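Vemodico overhead arm mount kit

Ceiling bracket for hanging a small robot arm above a bench, made for home workshops and shared spaces. The kit was designed by Radwa Zerouali and is cut and drilled to order at Conmont.

In the box
Steel mounting plate
2 cross rails, 600 mm
Bolts, washers and hex key
Printed drilling template
Cable clips

Fitting
Allow an afternoon and have two people for the lift. The rails must go into joists or a solid beam – plasterboard fixings will not do. Bolt the plate to the rails first, then offer up the arm with the power off. Set the mounting direction to inverted in the arm's own software before you move any joint.

The kit weighs 9 kg without the arm. A simulation model of a hanging arm with a two-fingered gripper comes as a download, so you can try out your moves before drilling.

Orders placed before June ship with the older template. Ask Yevdokiia Pavliuk at the parts desk if you need the new one.

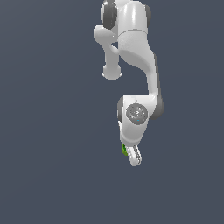 Hanging arm with two-fingered gripper, simulation view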